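Ploler moves to remote sessions

90 shares 2 comments

The Ploler project has switched most of its demonstration work from the real bench to the simulator. Operators at the Furnar office in Zavala now steer the robot hand over a remote link, and what they do is stored as training material for the Plostari controller. The bench is still in use, but only for checking.

The reason for the change was mostly scheduling. On the bench, one operator could work at a time, and every session began with the hand being put back to its start position and the objects laid out again. In the simulator the reset takes one key press, and operators can work side by side on separate copies of the same table.

The method itself has not changed much. An operator wears a tracked glove, watches the table on a screen and moves the hand toward an object. Wrist and finger positions are saved the whole time. A demonstration ends when the operator lets go of the trigger, and anything over 90 seconds is thrown out. We tried longer limits earlier in the year and ended up with a lot of hesitation in the data, which the controller then learned very well.

As of Nov 12, 2021 the set holds 2517 demonstrations. They are all reaching and grasping tasks on a tabletop. Failed tries are kept in a separate folder. We don't train on them at the moment, although there is a plan to use them later for teaching the controller when to back off and try again.

What operators find hardest is depth. On a flat screen it is difficult to tell if a fingertip is resting on a rim or hovering above it. Shadows help more than we expected – two operators said they steer by the shadow of the hand and hardly look at the hand itself. The shadow setting was off by default in the old version. It is now on for everybody, and please leave it on, even if your machine runs slower.

The second complaint is the thumb. The glove reads the four fingers well, but the thumb drifts outward after a while and needs a new calibration. Until the glove software is updated, calibrate at the start of each session and again after a break. It takes under a minute. The steps are on the last page of the operator sheet.

For the next round, each operator is asked to record 100 demonstrations with the round dish. Come in from different sides and vary the wrist angle. Smooth, slow movements are fine, and so are small corrections, as long as the hand keeps going toward the target. Don't practice the same path until it is perfect – we already have plenty of those.
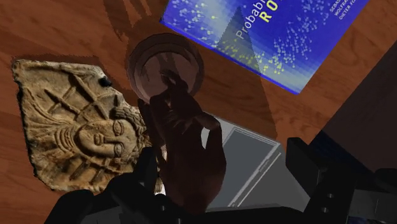 Marit Oskandy
Simulation lead, Ploler

Fingertips over the inner well of the dish, with the carved tablet and the blue robotics book left on the table, is the kind of approach we want more of. New operators can ask for a glove fitting through the Furnar front desk. The next round starts later in November.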